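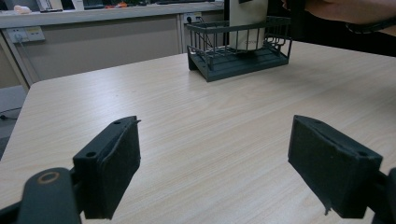
View from the hand-held gripper, rack on the table with the white container in it

Hand-held gripper demos: pads wearing out, and how much should I vary the start?

Posted 2/10/19 in Teaching by demonstration

I'm recording demonstrations with a hand-held gripper, the kind with the camera looking down past the fingers. The task is to take a white container out of a wire rack and set it on the table. I have 56 demos so far, all done by me. The Drurkitz arm gets to the rack fine when it plays back the learned policy. Then it closes early and bumps the front rail about half the time.

Two things I'd like to know:

The padding on the fingers is getting ragged. There is a torn flap on the left one and a strip hanging off the right. Does that matter for training, or only for grip?

I started nearly every demo from the same spot, hand above the near edge of the table. Is that why it does badly when the rack is turned a little? Before this I only did remote control with a joystick, and I never had to think about the start position because the arm always homed itself first.

3 answers

Answer 1 (accepted)

Change the pads before you record any more. The finger pads are in every picture the policy gets, so a flap that moves around is one more thing for it to latch onto. It also changes where the fingers touch. We swap ours as soon as an edge lifts and write the swap in the log, so we know which demos were made with which pads. Put the same material on the robot's fingers on the same day. If the hand tool has worn pads and the arm has fresh ones, the gap at closing is different, and closing early is what I would expect to see.

For the start position, yes, vary it. Move your hand left, right, higher, farther back. Turn the rack between demos, a small turn one time and a big one the next. I would also record a set where you begin slightly wrong, say too close to the rail, and then correct. Those helped us more than another pile of clean ones. In August we had a drawer task on the Mivedard cell that would not recover from a bad approach until we added them.

Keep your speed down over the rail. People rush that part by hand without noticing — the arm then tries to match it and can't.

Don't throw out the 56. Train once with them and once without, and compare.

Answer 2

Check your time offset too. If the finger width is logged late or early against the video, the gripper will close at the wrong moment no matter how good the demos are. Ours was off by around 2 frames after a Parklow firmware update. Open and close the fingers sharply a few times in view of the camera and line up the video with the width log. It takes a few minutes.

Answer 3

just use remote control for this one. same arm, same fingers, no mismatch. slower but it works for me

Comment from the asker

New pads on both the tool and the arm. I checked the offset as well and it was fine. Recording again with the rack turned between takes, and will post the numbers under thread 1878 when I have them. I don't want to go back to the joystick, it took me most of a day to get ten usable runs.

Comment on Answer 1

What pad material do you use? The foam sheet from Hallgrímsson sheds after a week here.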